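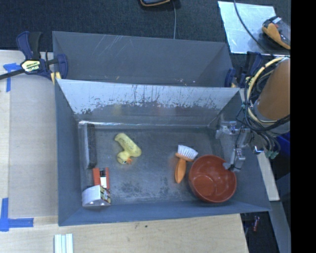
Poojary Bath Duck

The Poojary is a small bath duck for children and for anyone who still likes one on the side of the tub. It has a rounded head, a short orange beak and a pale yellow body. We have sold it in our Parkimbridge store since we opened the bath section, and it is the plainest duck in the range.

The bottom is sealed. Ducks with a squeaker hole take in water, and the inside grows mold that you can't reach with a brush. The Poojary has no hole, so it doesn't squeak and it doesn't squirt. If you want a squirting duck, see the Brirnitz set further down the bath toys page.

Sizes and packs

Length: 11 cm
Sold singly or in packs of 2
Gift wrap available on packs only
Suitable from birth, with an adult in the room

Care

Rinse under the tap after each bath and stand it on a towel to dry. Dish soap is fine. Do not boil it or put it in the dishwasher — the seam can open above 60°C. Bleach will fade the color over time. Keep it off radiators and sunny windowsills for the same reason.

If the seam splits, stop using the duck and send us a note with your order number. We replace split ducks for 2 years from purchase. Fading and tooth marks are not covered.

Delivery and returns

Orders placed before noon go out the same day. Unopened packs can be returned by mail or at the store counter. Opened bath toys can't be resold, so we only take those back if there is a fault.

Questions about large orders for nurseries and swim schools go to Bindu Chowdary at the Parkimbridge store. Duck race orders for July should be in by the end of May, and we can number the bases on request.

Also in bath toys

Brirnitz squirting set
Dridia stacking cups
Dridia mesh toy bag with suction hooks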